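Notebook Looms Dye Room Finishing Yarn Shelf Contact
Workshop > Notebook > Wet Finishing
Posted in: wool, fulling, samples

November, mid-afternoon, kettle on

Second go at fulling the gray blanket sample, the one woven on the Stolar from the Vellard two-ply. I promised everyone I'd write this one down while it was fresh, after last winter's notes ended up on the back of an envelope that then went out in the mail. So forgive the rambling, and add your own remarks in the margins if you were in the room and saw something I missed. 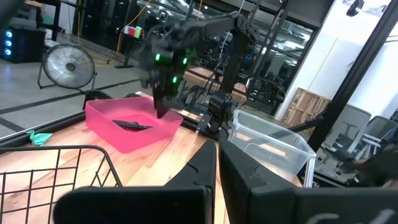 Wooden table, wire basket.
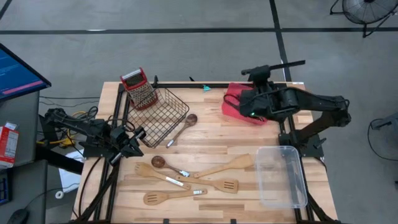 How do you know when to stop fulling a blanket?

Stop a little before it looks finished. The cloth keeps tightening while you squeeze it and rinse it, and it firms up again as it dries, so if the threads have just started to blur together but you can still find the weave with a fingernail, take it out.

I'm putting that near the top so the next person finds it before they have a wet blanket in their arms. I have asked it myself of everybody who ever taught me, and gotten a different answer each time, but the fingernail is the one I keep coming back to.

Now the sample. Off the loom it weighed 400 grams, a bit stiff, with that faint sheepy smell I'm fonder of than I should be. The Vellard yarn comes with a good deal of spinning oil still in it, so I gave it a plain warm soak first with a spoonful of Flullness and no handling at all, just pushed it under and left it for 2 hours. The water went the color of weak tea. I poured it off, did it once more with clean water, and only then started working the cloth. Last time I skipped the first soak out of pure impatience and the soap never really got going, it just sat on the oil and made a gray scum that took the rest of the evening to rinse away.

For the fulling itself I used water as hot as my hands would stand in gloves, a second spoonful of soap, and then plain kneading, turning the cloth a quarter each time I got to the end of it. I checked it every couple of minutes. For the longest while nothing seemed to happen, and I was starting to grumble about the yarn, and then at 8 minutes it went all at once, the way it does! The floats closed up, the surface got a little cloudy, and the whole thing suddenly felt like one piece of stuff in place of a lot of threads lying next to each other. I stopped there, rolled it in two towels and stood on it.

Dried flat overnight, it came to 393 grams, and I'm happy to put the difference down to oil and a bit of fluff in the sink strainer. The width drew in more than the length, same as before. I think the warp was simply too tight for the length to move as freely, and I'd like to try easing off the tension on the next one before we blame the yarn. The hand is lovely, though. Soft, with some weight to it, and it hangs in a proper fold over the back of a chair now, where the first sample stuck out like a placemat.

Trouble spots: the left selvedge ruffled again. You can feel it more than see it. I had been beating harder on that side (old shoulder, bad habit) and fulling shows up everything of that kind that you'd hoped would wash out. There's also one small crease near the hem where the cloth must have stayed folded on itself during the kneading, and I couldn't steam it away completely. Open the cloth right out now and then, please, even if it means water on the floor. The mop is behind the door.

The Dumlao yarn hasn't been tested at all yet. It's a longer, shinier wool and I suspect it will be slow to full and may never go cloudy the way this one did, so don't wait for the same look. I've wound enough for a small piece in the same plain twill, same sett, and left it on the shelf over the warping board with a paper tag. If somebody gets to it before I do, use the same soak and the same soap and write down the time when it first changes under your hands. Weigh it before it gets wet, too. I forgot that once and have never stopped hearing about it.

A few things for next time, in no order. The drain in the big sink is slow and wants clearing before we try anything blanket sized. We're low on Flullness, one bottle and the dregs of another. The washed sample is pinned up by the window next to the first one, and you're welcome to handle both, that's what they're for, but dry hands only.

Going to warp the Stolar again this evening, looser.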